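August 12, 2025

So I gave a talk at a women in work breakfast in Althorpe, and I'm still buzzing! There were 25 of us round the tables, all from small firms, and the subject was asking for more money (my least favourite thing in the world).
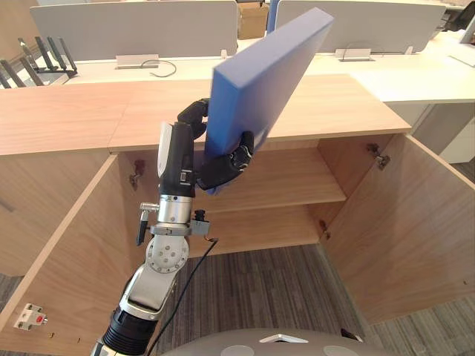 Blue foam board, held over an open wooden cabinet.

I told them about my years at Stenier, where I went 4 pay reviews without once naming a figure. I'd just nod and say thank you. Then in July a woman from Otico told our group she writes her number on her hand before she goes in, and I thought, right, I'm stealing that. 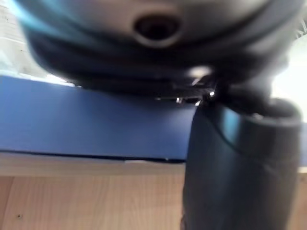
We raised £613 for the Edwards bursary as well, well over the £100 I'd have settled for, and it'll go on childcare for women doing the evening bookkeeping course. The next breakfast is in the autumn – come along if you're nearby, and bring a colleague. The bacon rolls are very good.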